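### 4.2 The open afternoon at Mostel

We had always wanted to see how the picking cell would fare in front of people who had no particular reason to be kind to it, and the open afternoon in November gave us the chance. The doors were open from one o'clock until the light went, and by the time Heidrun Lanz had locked up again 400 visitors had signed the book at the entrance. A good many of them were families from the town, and a fair number were staff from Fuchs and Praltus who had heard of the project and were curious to see it running.

The demonstration itself was kept very plain. The arm picked bar-shaped blocks, red and green, out of a large grey bin, and a visitor could ask for either colour. We had talked for weeks about showing something grander - Fabian Grabner was rather fond of the idea of a full packing line - but in the end we were glad to have settled on a task that a child of six could follow and a retired toolmaker could still find fault with (and several did, most helpfully!). Figure 6 shows the cell at work.

Over the afternoon the arm made 578 attempts at a pick, of which 39 failed and had to be repeated. Most of the failures came with blocks lying close against a wall of the bin, where the fingers had little room to come down on either side. This agrees with what we reported for the laboratory trials in Section 3, although the visitors, who were invited to scatter the blocks themselves, found arrangements that we would never have thought of in all our months of testing.

What interested us most was the talk that went on beside the bin. Nhàn Tôn and Kgomotso Mahlangu stood with the visitors and wrote down their questions as they came, and 11 visitors stayed on afterwards for a longer conversation over tea. Very few people asked how fast the arm was. They wanted to know how it chose which block to take first, and what it would do if two blocks were touching, and whether it minded being watched. One gentleman stayed for the better part of an hour and guessed the next block aloud each time, growing quite cross whenever the arm disagreed with him.

Selina Kofler has since sorted the written questions by theme, and we come back to them in Section 5, where they are set beside the answers gathered by post from the Edus schools. We would only add for now that the order of picking, to which we had given a single short paragraph in our handout, deserved a page of its own - and has been given one in the revised version.

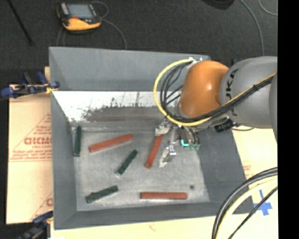 **Figure 6.** The picking cell, with the gripper over one of the red blocks in the bin.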